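Cake finisher wanted, part-time, for a small celebration cake business

Hello! I'm Busisiwe Ntuli and I run Cleritz, which makes little birthday cakes to order. We sent out 283 of them in September and my hands can't keep up, so I'm looking for someone to join me and Baptiste Barbier on the decorating side -- three mornings a week, starting at 7.30am.

The baking is Baptiste's department. You'd be doing the last bit: fruit and leaves on top, candles in, a "Handmade" card, then a final look on the plate before anything gets boxed.

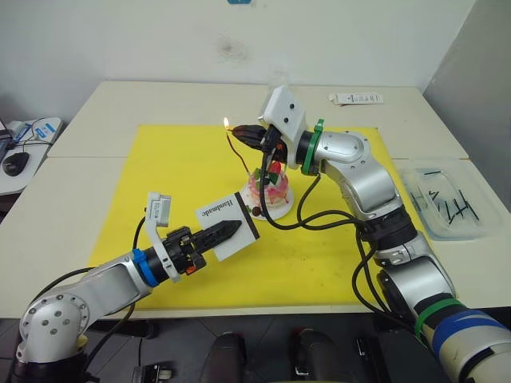 I don't mind if you've never worked in a bakery (I hadn't!) but you do need a steady hand and a bit of patience, and you should be happy doing the same fiddly job well all morning. A food hygiene certificate would be lovely. If you haven't got one we'll pay for the course.

We're in the Ulleris building, unit 82, up one flight of stairs. There's bike parking round the back and as much tea as you can drink. Leftover sponge goes home with whoever wants it.

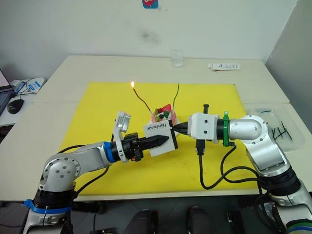

Candle lit and the "Handmade" card going on at the front of a small pink cake.

To apply, drop me a few lines about yourself and a photo of something you've made -- cake, knitting, a shelf, anything. No CV needed. I read them all myself, usually in the evening, so give me a couple of days to reply.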